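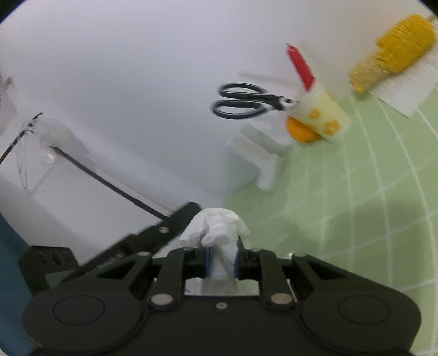 R. Agarwal, membership secretary and occasional correspondent

Filed under: Days Out and Visits

I had been meaning to go to the Hullura paper mill for years, ever since a neighbour came home from there with a bundle of the loveliest rough-edged writing paper and gave me four sheets of it (I still have two, I can't bring myself to use them). So when the mill put up a notice for its spring open day I sent off for a ticket the same evening, and I'm so glad I did, even though the bus took 70 minutes and went by way of every farm gate in the valley.

You come at the mill from above, down a steep lane with a handrail on one side, and you hear the weir well before you see any buildings. We were met in the yard with tea in proper cups and split into groups of eight. Mine went to the rag room first. Cotton offcuts arrive there in sacks and are sorted by hand, with the buttons and seams cut away and dropped in a tin bath by the door. I could have spent all morning looking through those buttons!

After that came the beater, a great oval tub with a roller in it, which makes a noise like a washing machine full of wet towels. The pulp goes round in it for up to 30 hours, depending on the paper they want at the end. We were allowed to put our hands in a bucket of the finished stuff, and it was silky and very cold, rather like porridge left out overnight.

Then we had a go at making a sheet each. The vatman (they still use the old word) dips the mould, lifts it level and gives it a little shake one way and then the other, all in a couple of seconds. Mine came out thick at one end and nearly see-through at the other, and the lady next to me dropped hers back in the vat and had to start again. They were very kind about it and dried all our sheets for us, good and bad alike.

The drying loft was my favourite part. It runs the whole length of the building, with wooden shutters that slide open and shut to let the wind through, and there is a smell up there of old timber and clean washing. Do mind your head on the beams by the stairs.

Lunch was leek soup and a cheese scone in the old cart shed, and the shop is just beyond it. I bought envelopes, a small notebook and another bundle of the rough-edged paper, half of it for my neighbour. The next open day will be announced on the board at the gate, and tickets do go quickly, so ask early and wear shoes you don't mind getting splashed.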